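Storage room walk-round, June, Dernum office

- [x] **Low cabinet.** Both doors swing right out and all four hinges are there, bless them. Please do close them when you've finished, as they're just at shin height.
- [x] **Shelf.** Blue binders stored flat, nothing heavy on top.
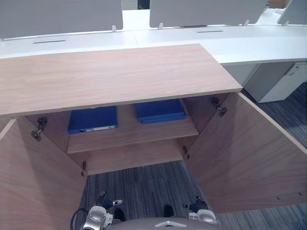
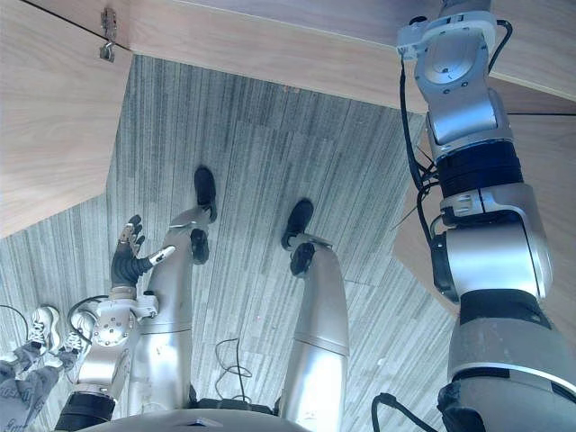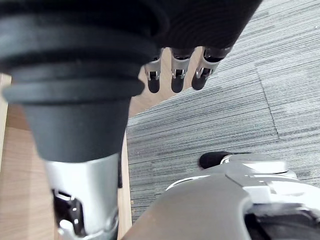
- [ ] **Floor.** Loose cable wants coiling up, please, and I'd be ever so grateful if it were done before the Zavitz visit.
- [ ] **Labels.** I've asked for bigger print, my eyes being what they are.

Inmaculada Villalobos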